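Zokmont tabletop sim set – README and house rules

Last edited 11 August 2020

Hi, and thanks for downloading this! I've been putting Zokmont together in the evenings, and it has grown from a folder of mess into something other people seem to want, so it needed rules. Most of this file is rules. If you only want to load the thing, skip to "Getting it running" and come back when something breaks (it'll be the naming, it's always the naming).

What you get

1,788 episodes, all simulated, one arm on one table. Every episode has two views, a room view and a wrist view, plus joint positions and the gripper command. Nothing in here was recorded on real hardware, and please don't mix it with real recordings without saying so in your own card. I've seen people do that and then spend a month wondering about their numbers.

The rules

1. Both views or no episode. If the wrist render failed, the whole episode goes in the reject folder, even if the room view is gorgeous.

2. Don't crop the wrist view. It's a fisheye lens model and the black corners are part of it. The calibration file assumes the full circle, so if you trim it to a nice rectangle your projection will be off and you'll blame me.

3. Start with the gripper open and nothing in it. I check this by eye on the first wrist frame, which sounds silly until you find a whole batch that started half shut.

4. Leave the shadows on. Yes, rendering is faster without them! But the arm throws big dark shapes over the tabletop, and a model that has never met a shadow is going to treat the first one as an object.

5. Keep the checkered floor. People keep asking me for plain gray. I like the checks – they make it really easy to spot a bad lens setting, and you can swap the texture in your own copy if you hate them.

6. Props rest on the table before frame one. No floating, no sinking into the wood. The settle step is 40 ticks, so leave it alone.

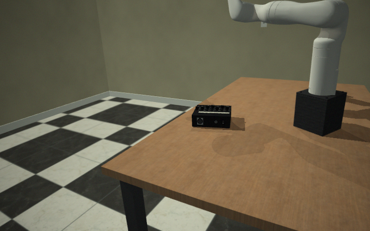
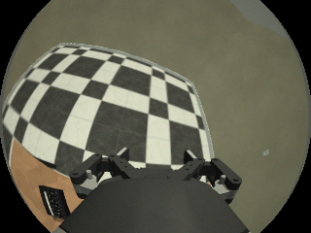
Room view first, then the wrist view.

7. One change per version. New table texture? New version. New lens? Another new version. I broke this one myself back in October and had to rebuild the lot, and I'm still grumpy about it.

8. Write down the seed. All of it, in the episode file, not in a chat message somewhere.

Naming

Episode number first, then view, then version. All lower case, no spaces. The checker will refuse anything else and it won't be polite.

Getting it running

Unpack everything into one folder and point the Grollia loader at it. You want 8 workers if your machine can take it; I've run it with 3 on an old laptop and it was slow but fine. The Dristotell exporter works too, but it flips the wrist view upside down by default, so turn that off before you export anything big.

What it's no good for

Anything about safety around people. There are no people in it, and the arm never has to slow down for anybody, so please don't quote a result from this set as if it said something about working next to a person. It's also a poor choice for testing grip force, as the contact settings are pretty crude (I picked them because they didn't explode).

Sending me fixes

Yes please! Open an issue with the episode number and the version, and attach both views. If it's a rule you disagree with, say which one and what you'd write in its place. Rules 2 and 5 get the most complaints, so have a look at the old threads first.

Known problems

The Sayegh viewer shows the joint values one tick late. The files themselves are right. I haven't found a fix yet, so for now shift the plot by one and carry on.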